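¿Merece la pena pagar 231 euros por tratar una mesa de madera con aceite duro?

rincondeobra
Tengo una mesa grande de madera maciza en el taller y en la tienda me quieren vender el tratamiento "profesional" de Girner: dos botes, una imprimación y un paño especial. Total, 231 euros. El vendedor jura que aguanta 30 años sin repasar. Yo no me lo creo, la verdad. Hasta ahora he usado aceite de linaza del barato y la mesa sigue ahí, con sus cercos, pero sigue. ¿Alguien lo ha probado de verdad, y no en una tablita de muestra?

serrinfino
30 años no aguanta nada que se ponga con un trapo. Pregúntale al vendedor dónde viene eso por escrito y verás qué rápido cambia de tema. Yo usé el de Girner en una encimera y el de Andton, que vale menos de la mitad, en un banco de trabajo. Al año y medio los dos pedían otra mano en las zonas de roce. El Girner olía menos, eso se lo reconozco.

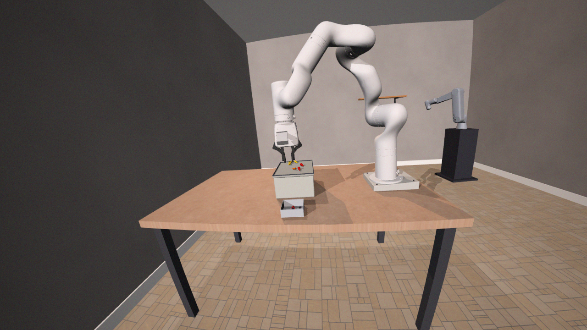

Lo que sí cambia el resultado es la preparación. Lija a 120, luego a 180, quita bien el polvo y pon capas muy finas. A los veinte minutos retira todo lo que no haya chupado la madera, porque si lo dejas se queda pegajoso y luego toca lijar otra vez. La imprimación, con un aceite, no sé qué pinta. A mí me suena a bote de más en la factura.

Y ojo con los trapos: extendidos al aire libre hasta que sequen, nunca hechos una bola en el cubo, que el aceite de linaza se calienta solo y puede arder.

maderaviva
Yo compré el Gistar y contentísimo, la mesa parece un espejo. Lo recomiendo 100%.

serrinfino
Si parece un espejo, eso lleva barniz. Mira la etiqueta. No digo que sea malo, pero cuando se raye no lo vas a arreglar con un trapo.

limatriangular
Añado una cosa: lo del rendimiento de los botes también hay que mirarlo con lupa. Los metros que ponen son para una sola mano y en madera ya sellada. En pino sin tratar, la primera capa se bebe el doble. Antes de gastar nada, haz la prueba por debajo del tablero con lo que ya tienes, déjalo una semana y échale unas gotas de agua. Igual te ahorras los dos botes.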